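Emarari Tenants Bulletin: Grounds and Paving

Joint resealing, upper plaza

The resealing of the upper plaza begins on 20th April and will take 9 working days if the weather stays dry. The contractor is Nitside, under the same terms as the stairwell repairs in December. Slavica Ristić is the contact on our side, and her extension is posted at the front desk.

The existing sealant is a two-part polysulfide that was applied when the slabs were last lifted. It has lost adhesion along several of the long joints, and water is getting into the bedding layer. Once the bedding is saturated, fine material washes out from under the slab edges and the slab begins to rock. Two slabs near the loading entrance already move under a hand truck. These will be lifted and rebedded before any sealing is done.

Old sealant will be cut out to a depth of 21 mm and the joint faces ground back to clean stone. A closed-cell backer rod goes in next, sized slightly wider than the joint so that it stays under compression. The new product is a one-part silicone with a higher movement rating. Senad Petek asked at the last meeting why mortar was not being considered. Mortar is rigid and would crack in the first winter, as it did on the Kos side before the present sealant was put in.

Primer is required on the stone faces only. It has to be left until tacky, and the silicone must go in the same day. If a primed joint is left overnight, it will be ground and primed again at the contractor's expense — this is written into the work order.

The cleaning question has been settled separately. Pressure washing will stop on all pale stone until the new joints have cured. After that, the fan nozzle is to be used at low pressure and held well off the surface. Dark weathering on the slabs is cosmetic and does not need treatment. Rust-colored spots should be reported to Slavica before anyone applies a remover, as the acid products etch some types of stone and leave a mark worse than the stain.
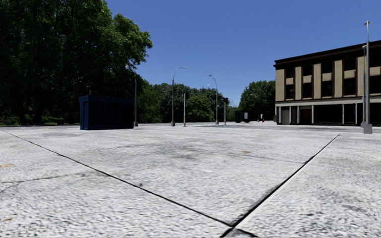 Access during the work

The plaza will be closed in halves. Pedestrians should use the Temari entrance while the east half is closed, and the main doors after that. The ramp stays open throughout. Deliveries that need a pallet jack must be booked with Loukia Balaskas by noon on the day before.

Grinding will be done with water suppression, but some dust should be expected. Tenants with air intakes at ground level should check their filters afterward. Noise will be heaviest in the first part of each morning.

Silicone gives off a vinegar or alcohol smell while it cures, depending on the type. The one specified is neutral cure, so the smell should be faint. Please keep carts and bicycles off fresh joints until the tape has been removed.

Bicycle racks

The racks by the east wall will be unbolted before the work starts. Bicycles left in them will be moved to the basement store, and Mirjana Mladenović has the key. The racks go back on new anchors with stainless washers.

Corrections to the last bulletin

The drain survey was carried out by Shahnaz Pramanik. The outlet diameter was given in inches and should have been in centimeters.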